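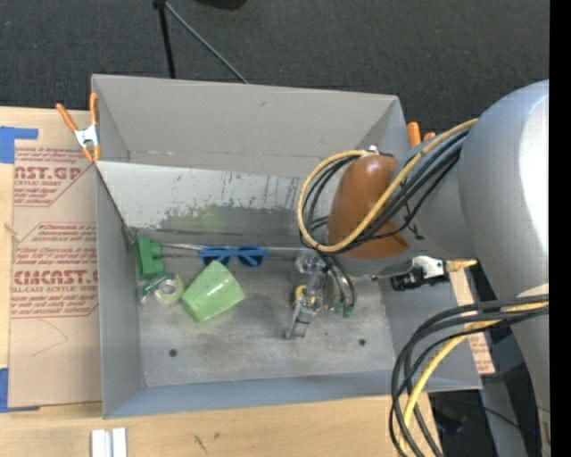

The Skovstead picking cell with the arm lowered into the bin.

Bin-picking cell: progress since November

Workshop newsletter, 16 Dec 2023

The November issue ended with the arm bolted down, the controller powered and no agreement on how the bin should be held. The bin is now held, the cables are dressed after a fashion, and the cell has completed its first proper set of trials. What follows is a record of the changes for members who use the bench at Skovstead, and for the two or three people who have asked for enough detail to copy the arrangement at home.

Bin and bench

The bin is a grey metal one with a sloped panel running down to the floor at the back. The slope was the main argument in its favour. Small items that are pushed against it slide or roll back towards the floor, where the fingers can get at them. Against a square wall they tend to sit in the corner and stay there. The disadvantage is that the arm's collision model has to know about the slope, and for the first week it did not. The paint along the lower edge of that panel is scraped. The model has since been corrected and a margin of 24 mm added over the whole slope, which is generous and will come down once the calibration is trusted.

We considered screwing the bin to the table and decided against it, as other people need the table. It is held with spring clamps. These are adequate for normal picking. They are not adequate for a finger driven sideways into the wall at speed, so lateral moves below the rim are limited in software to a quarter of the free-air rate. If you take the clamps off to use the bench, put them back on the rim and run the four-corner touch routine before starting any picks. The routine is called bincheck and is in the usual folder.

Acrylic sheet, still in its paper, is laid by the bin. Please leave it there and leave the masking on.

Cables

The arm carries its own yellow cable and a bundle of black ones, looped over the wrist and tied back to the arm. The loop needs to be long enough for the wrist to turn through its full working range and short enough to stay out of the bin. Those two lengths are close together. The first attempt was too short and pulled a connector at the end of a rotation; the second hung down and swept a tape roll off the pile. The present length was found by moving the wrist by hand to each limit with the power off, marking the cable at the tightest point and adding a hand's width.

Ties should be snug and no more. A tie pulled hard against the jacket will hold the cable so firmly that all the bending happens at one spot, and that spot is where it will fail. One replacement cable has already been bought for this reason. A proper sleeve is on the list.

Where the bundle leaves the arm it drops past the front corner of the bin. Do not stand tools there.

Gripper

The fingers are our own design, on a bought mechanism. The linkage at the top has been stripped and cleaned once and had a small amount of play taken out of it. Finger force is set at the lowest value that will lift the heaviest item in the test set. Going above that gains nothing with rigid objects and deforms the cup.

Test objects

The set is deliberately mixed. Among the things in use are a green toy building block, a pair of blue-framed sunglasses, a light green plastic cup and a roll of clear tape. All came out of the odds and ends drawer. The block is the easy case, with flat sides and an obvious pair of faces to close on. It can also be picked by its studs, badly.

The cup is picked well when tipped on its side and poorly when upright. On its side the planner tends to choose a grasp across the body, and the shine on the surface upsets the depth reading along the top. Moving the bench lamp helped more than any change to the code. The tape roll is usually taken by the ring. The sunglasses remain the hardest of the four. Dark lenses return next to no usable depth, so the planner sees a thin frame and a hole, and will sometimes aim a finger through the hole.

Results

The trial run was 106 pick attempts with the set shuffled by hand between rounds. Of these, 84 ended with an object lifted clear of the rim and held for the required count. The remaining attempts were empty closes, drops on the way up, and safety stops. Most of the safety stops came from the sloped side before the margin was added, and the figures have not been corrected for that. A second run under the present settings will be reported separately so that the two are not mixed.

The log also holds 434 individual grasp proposals, including those the planner rejected before moving. These are worth more to us than the success rate. Plotted over the floor of the bin they show a clear gap along the foot of the slope, where the planner is now being too careful.

Software

The planner, Dirkirex, has moved to a new branch. The old one still runs but will not be maintained. The main difference for users is that bin dimensions are now read from a single file, where before they were typed into three places and agreed in two. The logging tool, Molel, writes one folder per run. Please give the run a name that means something. There are several called test and one called test final, which is not the last of them.

Next

Before the next issue the slope margin will be reduced in steps, the cable sleeve fitted and the sunglasses tried with a second depth view from the left. The wrist limits will be measured again after the sleeve goes on. The fingers may be recut with a softer pad, depending on whether the offcuts from the Au jig are long enough.

The cell draws from the bench supply, so check the isolator before plugging in anything large. Use of the arm remains restricted to members who have done the induction. The stop button is to be within reach of whoever is running it, and the key goes back on its hook with the arm parked above the bin.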